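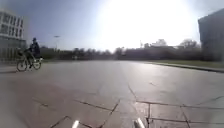 Minutes – Planning meeting, Robot Open Day
Held in the ground floor meeting room, 4 p.m.

Present: Gaspard Pons (chair), Rianne Van der Linden, Milan Koster, Pacita Policarpio (minutes)
Apologies: Tarcísio Mendonça (sent notes by email)

1. Minutes of the last meeting
Agreed, with one fix: the loan of the folding tables comes from Lambrechts, and the chairs are ours.

2. Trial drive on the plaza
Milan reported on the trial drive with Gralero, our outdoor robot, and he was clearly still buzzing from it (so were the rest of us!). The open day route starts on the big paved plaza, with the trees ahead and the curb and grass on the right. He wants visitors to see the robot out in the open, sharing the space with people walking and cycling through, the way it will have to in daily use.

Rianne asked about bikes. The plaza stays open to the public on the day, and everyone agreed that it should – a closed-off course would be a lot less fun to watch. Milan will walk beside the robot with the stop button the whole time.

Low sun came up too. Tarcísio's notes say the camera view gets a lot of glare when the robot faces straight into it, and he would love to show this to visitors on the big screen, next to the map the robot is building. Gaspard thought this was the best idea of the afternoon.

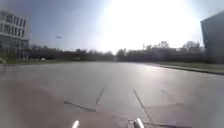 Milan would also like a stretch where the robot follows the line of the curb, then turns and comes back to the start. One full loop should take 8 minutes. With questions and a battery check, that means a new run every 20 minutes. Pacita pointed out that school groups never ask just one question, so the last run before lunch gets extra time.

Agreed: route approved as proposed. Milan to chalk the start point on the morning itself.

3. Visitors
68 people have signed up so far, 48 of them from the two schools. Wonderful news, and well up on last year. Vasness will send a few engineers who want to talk to Tarcísio about mapping.

Rianne offered to give the short welcome talk. She will keep it to everyday language and bring the old wheel unit, so that children have something to hold.

4. Indoor demo
Judenitz has confirmed the sorting arm for the lobby. Power is fine, but we still need a longer extension cord. Gaspard to ask.

5. Any other business
Pacita asked for a rain plan. Light rain: we go ahead. Heavy rain: lobby only, with recorded drives on the screen. Tarcísio to pick the clips.

Name badges – Rianne has plenty left over.

Next meeting: early September, same room, 4 p.m.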